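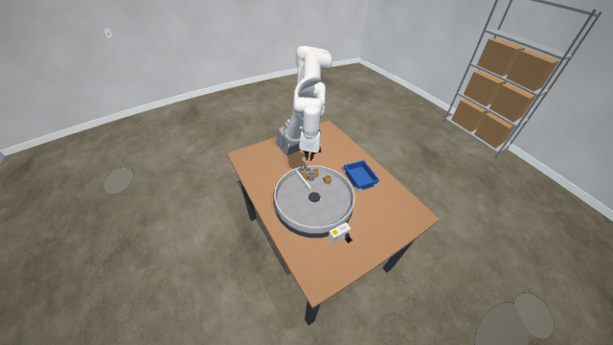

How to check a used domain name before you pay for it

Sellers call them "aged" domains and price them as if age were worth something. Sometimes it is. Mostly you are buying a string of letters that another business gave up on, and you should find out why before the money moves. Set aside an evening for this. You don't need a paid tool for any of it.

Step 1. Look up the registration record.
Run the name through any public registration lookup and write down the creation date, the last update and the registrar. The owner's name will probably be hidden, so don't read much into that. Compare the creation date with the one in the sales listing. I looked at a name on Mosoti last October that was advertised as 20 years old. It had been dropped and registered again, and the record in front of me was seven months old. The seller said the age "carries over." Ask anyone who tells you that to show you how.

Step 2. Read the old pages.
Open a web archive and look at a few captures from each year. You want to see one business, or one person's site, and then maybe a parking page. Be wary if a dental office turns into a page of casino links and then into a blog about mattresses. Click through to the inside pages too, as the front page is often the last thing to go bad.
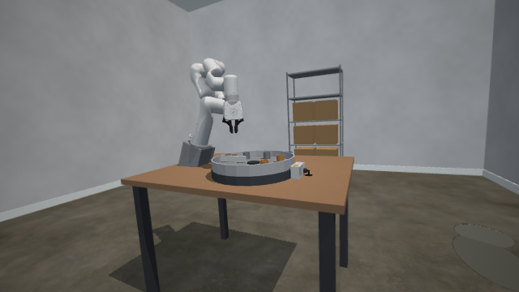

Gaps in the archive don't prove anything either way. Some owners asked not to be copied, and some sites were too small to be picked up. Write the gap down and ask the seller what was there. A vague answer is worth money off.

Step 3. Ignore the score.
Listings on Zakau and Druro put a quality number next to each name. The last one I checked had 77 on one and 70 on the other, for the same domain on the same afternoon. Neither site explains its math to my satisfaction. Look at the links themselves: open a dozen of the pages said to link to your domain and see if the link is still there.
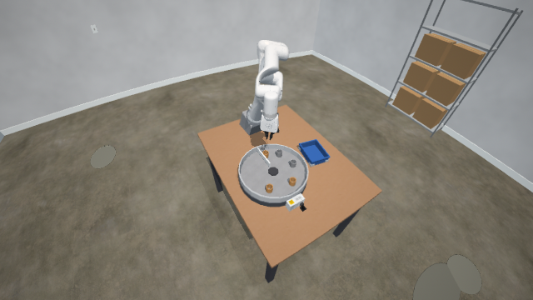 Godfrey Mabula wrote to say I'm too hard on the scores, and that he uses them to throw out the worst names before he does any reading. Fair enough, if you have a long list. I'd still never let one talk me into a purchase.

Step 4. Check the mail side.
Search the name on a few public blocklists. If it was used for junk mail, your invoices may land in spam folders long after you take over, and getting a name removed can be slow.

Step 5. Search for trademarks.
Try the name as one word, as two words and with the obvious misspellings. If a company called Tiltex is already trading, tiltex-anything is a complaint waiting to be filed, whatever the seller says about "generic terms." Ask a lawyer if it's close.
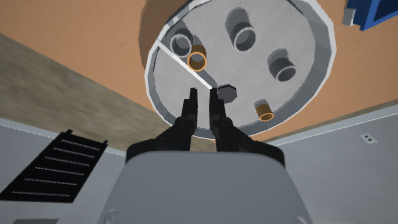
Gripper fingers beneath a round gray plate.

Step 6. Pay through escrow.
For a $200 name the fee feels silly. Pay it anyway — and don't release the funds until the domain shows up in your own registrar account, unlocked, with your email on it. A screenshot from the seller doesn't count.

Updated April 2025. Corrections to Zawadi Swai at the usual address.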